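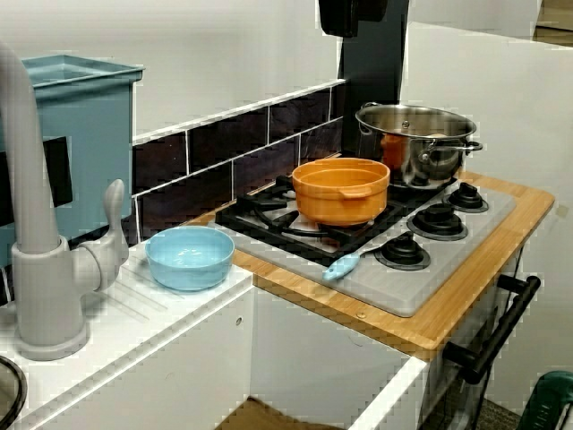
Sink and stove side, bowl on the counter next to the faucet.

Ticket 296: Play kitchen, faucet turns in its hole and counter joint not level
Product: Wotwood play kitchen, sink and stove units
Sold by: Butik
Location: Trotham, children's room
Status: Closed
Priority: Normal

Problem as reported

We have had the kitchen since April. The faucet on the sink side has started to turn when the children push the lever. The lever itself feels fine. It is the whole faucet that moves, base included, and after a morning of play the spout points at the wall.

Second problem: where the white sink counter meets the stove section there is a step. Bowls catch on it when they are slid across. The light blue one gets left on the sink side for that reason. I can feel the step with a fingernail along most of the joint, and it is worse toward the front.

There is also a small screw at the front edge of the wooden countertop, near the lower middle. I would like to know if it should be covered. I can't find a cap for it in the bag of spares.

Nothing is broken and nothing has come off. The kitchen is still being used, but I have asked the children to leave the faucet alone.

Reply from support, 9:40 a.m.

Please check the following and write back with what you find.

Reach under the sink counter and feel for the plastic nut that holds the faucet. It should be tight against the underside with one rubber washer between the nut and the counter. Tell us if the washer is there.

For the joint, look underneath where the two units meet. There are two connecting bolts, front and back. Tell us if either one can be turned by hand. Please also tell us what kind of floor the kitchen stands on.

The screw on the front edge can have a cap. If yours is missing we will send one. Until it arrives, run a finger over the screw head and make sure it has no burr.

Customer, 11:15 a.m.

Faucet nut: loose, I could turn it with two fingers. No washer that I can find. I looked on the floor behind the kitchen and in the box.

Bolts: the back one is tight. The front one turns by hand.

Floor: vinyl, with a thin rug under the stove end only. The sink end is directly on the vinyl.

Screw: smooth, no burr.

I tightened the nut by hand and tried the lever again. It held for a few pushes and then the base began to turn as before.

Reply from support, 1:05 p.m.

The missing washer explains the faucet. The nut can't grip on bare plastic. We are sending part 228 (washer) and part 39 (screw cap, wood color). Both will come in one envelope and there is no charge.

You can fix the joint now:

1. Take the loose things off both counters and move the teal bin from behind the faucet so you have room to work.
2. Pull the rug out from under the stove end. Both units need to stand on the same surface.
3. Loosen the back bolt one full turn.
4. Press the two counters level with the flat of your hand. Have a second person hold them.
5. Tighten the front bolt first, then the back. Use the short key that came with the kitchen. Don't use a power driver.

Do not put glue or filler in the joint. It will stop you from separating the units later, and it is not covered.

Customer, 4:30 p.m.

Rug removed and bolts done in the order given. The step is gone at the back. At the front I can still just feel it, but the bowl slides over. The key was not with the kitchen. I used one from a Vogler set and it fitted.

Should I take the burner grate off before moving the kitchen back to the wall? It rattles a little when the unit is dragged.

Reply from support, 4:50 p.m.

Please lift the kitchen and don't drag it. Dragging is the usual cause of a loose front bolt. Two adults, one at each end. The grate can stay where it is.

A very slight edge at the front is within what we allow. If it gets worse, send a photo taken from the side, at counter height, with the joint in the middle.

Customer, update after parts arrived

Envelope received. Washer fitted between nut and counter, nut tightened by hand plus a quarter turn. I pushed the lever back and forth 18 times and the base stayed where it was. Cap pressed onto the front screw. It is a shade darker than the countertop but I can live with that.

The front bolt is still tight. The rug has gone to the reading corner.

Please close the ticket.

Closing note

Cause: faucet washer missing, front connecting bolt loose, units on uneven surface. Parts sent: 228, 39. Customer advised to check both bolts again after one month of use. Closed at customer's request.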